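4.2 What the folders do now

The claim made for the Kirui cell at Grarkau is that it takes over the dull part of workwear folding and leaves staff free for inspection and repair. We were less sure after six visits. Of the 944 garments logged in May, most were shirts and towels, which nobody on the floor had complained about. Trousers were what people wanted rid of, and trousers still came back to the hand tables.

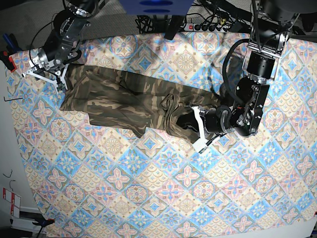 Zahira Tambunan, who had folded by hand for seven years, now spends much of her shift laying garments out for the cell and straightening what it returns. She did not regard this as lighter work. "I used to have a rhythm," she told us. "Now I wait, then I hurry." Management counts the same hours as supervision, and the job title has changed to match. The pay grade has not.

Camouflage garments like the one in Figure 3 raise a further question about who judges a fold. A busy print makes creases hard to pick out, even for an experienced hand, and the two supervisors we interviewed disagreed on what should count as a failed attempt.

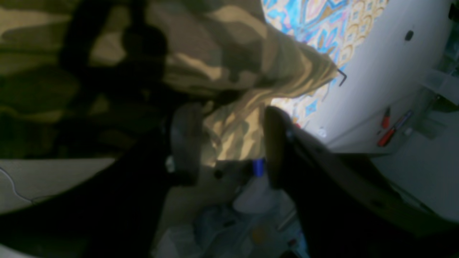
Figure 3. Camouflage fabric at the gripper fingers, wrist camera view.

The supplier's summary leaves out garments refolded by hand. Echevarría's earlier study of the Juslow laundry found the same gap, and we see no reason to treat it as an oversight in either case. Until refolding time is recorded, any figure for hours saved should be read with care.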